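Vasanthi Gowda has been washing and mending stuffed animals in Plestthorpe for long enough that grown-up children now bring her their own children's bears, and she still talks to every one of them (the bears, that is) while she works.

"A shaggy brown one is my favorite kind of trouble," she told me over a second cup of tea. "All that long fur, and it mats if you so much as look at it."

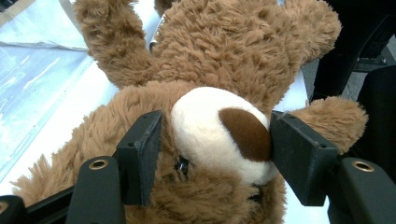
She starts with the face, always, and goes gently near the eyes. "People scrub at the muzzle - the pale part shows everything - and then they wonder why it goes flat. Small circles, a damp cloth, and then you leave the poor thing be!"

For the body she likes anything gray and fuzzy with a good deep pile, and she isn't fussy about where it came from. Her friend Asabe Adeleke once gave her 43 cleaning cloths for her birthday, and she was thrilled. "You want it thick enough that your fingers get lost in it," she said. "Then you go with the fur, down the back and out to the paws." 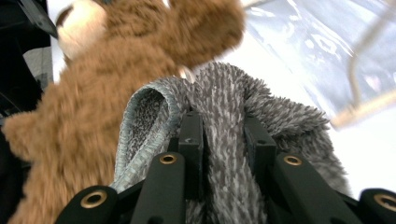 Drying, and a great deal of patience

"Two days on a towel," she said, "and turn him whenever you walk past."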